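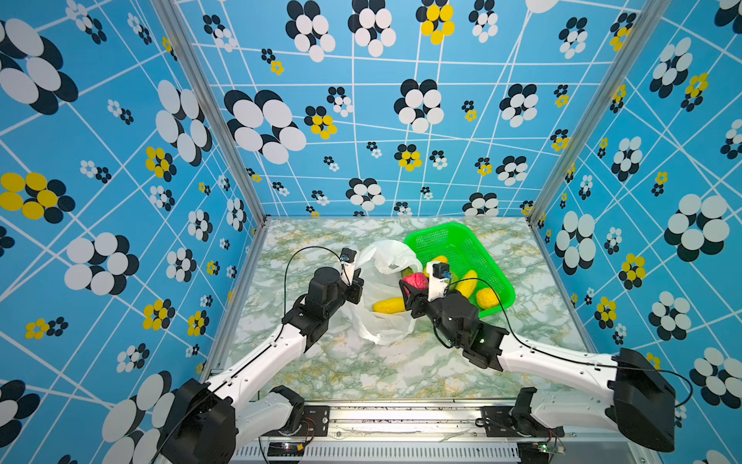 Issue 18

Your questions about fruit, bags and baskets

I put one little piece about play fruit in the January issue and my inbox has not been the same since! So I'm giving this whole page over to your questions. I've answered as many as I could fit, and I've squashed a few together where you were all asking the same thing.

Why do you keep the fruit in a basket and not a lidded bin?

I went through a long bin phase, believe me. A lid looks tidy, but in my house a lid means the fruit gets piled on top of it. A plastic mesh basket with a rectangular rim sits flat against a wall, lets the crumbs fall through (there are always crumbs) and shows you what's in it. Mine is bright green and I like it very much. If you want something for a shelf, Fletden makes a shallower one, but check your shelf first, as I did not.

So what is the bag for?

The bag is for going places. Basket at home, thin plastic bag for Grandma's or the library or wherever we're playing store that day. When we get back, everything goes out of the bag and into the basket. It's also half the game! Packing and unpacking groceries will keep a four-year-old busy longer than any toy I have ever paid real money for.

My bag collapses the second I let go of it. Help?

Oh, those thin see-through ones are terrible for this. Lay it down on the table, don't try to stand it up. Spread the mouth open, then put one long piece of fruit in near the bottom to weigh it down. A mango shape is perfect. After that the rest can go in one at a time. If you're emptying the bag, keep hold of one corner with one hand and reach in with the other, and for goodness' sake don't shake it, or you'll be fishing a lemon out from under the radiator.

Can I use any old grocery bag?

I'd keep them for when you're sitting right there, and put them up high when the game is over. Plastic bags and little kids are not something I mess around with. A cotton tote does the same job when I'm cooking and only half watching. I like the see-through kind for supervised play, though, as you can see that the mango is still in there and not left behind at Patrício. 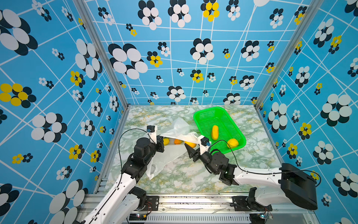
And a tote washes, of course. The thin bags don't really, they just get wiped and then crinkle forever. When one gets a hole I toss it and pull another from the stash in the drawer (you have a stash too, don't pretend).

How do I fold the bag so it fits back in the drawer?

Flatten it from the bottom up to push the air out, fold it in thirds the long way, then roll it. I used to do the triangle thing. Life is short.

How many pieces of fruit is enough?

Fewer than you own, I'd bet. One reader wrote in on 18th March to tell me she had 431 pieces of play food, which made me need to lie down. We keep 9 out at a time and the rest live in the closet. Swap them when things get dull.

Do you sort by color or by kind?

Color, every time. Yellow together, then red, then green. Little ones can do it without being told what a quince is. If you have a lot of yellow ovals that could be lemons or mangoes or melons, nobody has to settle the question.

How do you clean it?

Warm water, a drop of dish soap, a soft cloth. Bumpy skins want an old toothbrush. Let it all dry on a towel before it goes back in the basket. Don't soak anything with a seam!
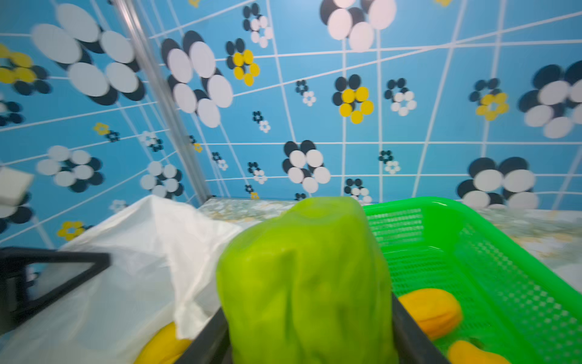
WALLS AND SURFACES

Isn't a busy wall too much in a play corner?

I thought so too, and then I fell hard for bright sky blue with thin white lines wandering all over it and flowers made of circles and ovals, white and black and yellow. Big ones, tiny ones, all mixed up. I find it cheerful on a gray morning. If it makes your eyes tired, do one wall and stop there.

Should the table be plain, then?

Plain-ish. A white marble pattern with a bit of green and yellow veining goes nicely with all that blue, and it hides juice drips better than pure white does. Traltov has a few wipeable coverings in that style, and Prumard sells theirs by the roll. Measure twice, and leave extra for the corners.

Where do I send my own question?

Same address as always, on the back page. I'm doing dress-up boxes next, so tell me how you store the hats.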